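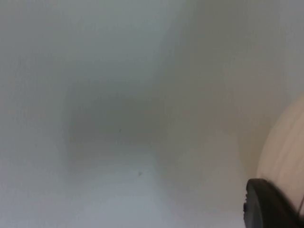 How to do an end-of-shift till count in a small shop

Home | Shop Floor | Back Office | Contact

We use cookies to remember your settings. Accept | Manage

When I took on my first supervisor's job at the Watkins store in Clulstead, the evening count frightened me more than any customer ever did! Hilde Postma, who trained me, let me take as long as I liked over it, and I hope you'll be as patient with yourself.

Before you start

Shut the till to customers, print the end-of-shift report and carry the drawer through to the back office. Have your coin bags and a pen ready, and do turn your phone over – it's so easy to lose your place at 30 pence.

1. Take out the float first. Ours was £30, made up mostly of coins, and it goes straight back in the drawer for the morning.

2. Count the notes, largest first, and write each total down as you go (I still say mine out loud, which amuses the new starters).

3. Bag the coins, then add the card slips and any vouchers.

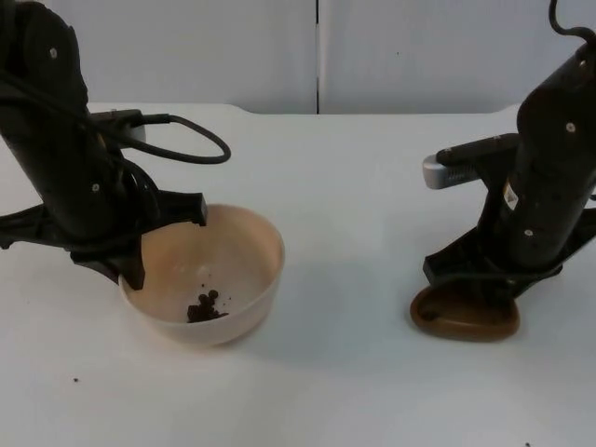
4. Compare your total with the report. If you're out, have a cup of tea and count the notes again before you touch anything else – two stuck together is the usual culprit. If it still won't agree, write the difference on the sheet, sign it and leave it for the manager. At our Prasgate branch they ask for a second signature as well, so do check what your own shop likes.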